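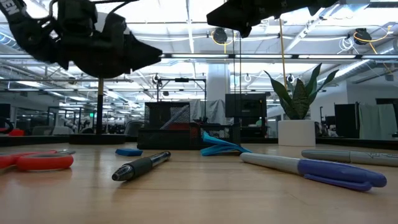
Tips for recording desk tidying with two arms

Clear your own cup and phone away before the first take. Leave the pens, the markers and the scissors where a person would drop them, at different angles. If everything lies straight, the model learns only straight things.

Put the mesh organiser at the back of the table and mark its corners underneath with small tape. Move it by a hand's width after every 60 takes, and write this in the log.

Caps must be pushed on until they click. A marker which opens during a take makes stains on light wood. For these stains I use a little alcohol on a cloth, along the grain, never across.

Start each take with both grippers empty and open. Drive slowly and do not correct a bad grasp too quickly. A missed grasp with a calm second try is a good example, so please keep it. Delete only the takes where a cable was caught.

Wipe the finger pads at every break. Dust from paper makes pens slip.

We have now 561 takes for the Iline set and we need 3,000. Send questions about the log to Shiyu Duan.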